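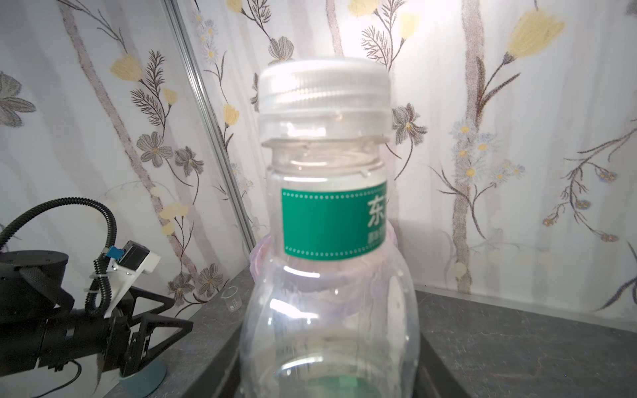

Workshop tips: grasp planning for clear plastic bottles

These notes apply to a wrist camera and a two-finger gripper run from the Bindow planner, version 6 or later. Older versions store the approach vector in a different frame and the offsets below will be wrong.

Perception

Clear PET gives poor depth returns. Do not segment on depth alone. Detect the cap and the label in colour, fit a vertical axis through the two, and let the planner fill in the body as a cylinder. A ribbed white cap is a dependable feature provided the exposure is locked. Auto exposure blows out the top of the cap and shifts the fitted centre toward the light.

A label wrapped around the shoulder will show through the far side of the bottle. Mask any second patch of the same colour, or the fit treats it as another object.

Patterned walls produce false keypoints. Crop to the bench plane before matching. With floral wallpaper behind the bench, Gedudero returned 17 spurious candidates on one pass and none after cropping.

Small clear glassware near the target should be entered by hand as a keep-out volume. Wullance users can save it with the bench file.

Planning

Set the pre-grasp 30 mm back from the body and approach horizontally. Grip below the shoulder, where the wall is closer to parallel. Top-down grasps on the cap are acceptable for full bottles only if the cap is tight.

Cap the sampler at 3000 iterations. If no path is found by then, the usual fault is the cable loop in the collision model. Model it as a fixed arch with padding and rerun.

Control

Close on position until contact, then switch to force. Thin bottles flex, so motor current rises gradually and a simple threshold trips late. Use the slope of the current over six samples.

Log the commanded and measured finger width together. The Antunes viewer plots both on one axis, and a widening gap during the lift means the bottle is slipping. Lower it at half speed and regrasp.

Recheck the hand-eye calibration after any change to the camera bracket, including retightening.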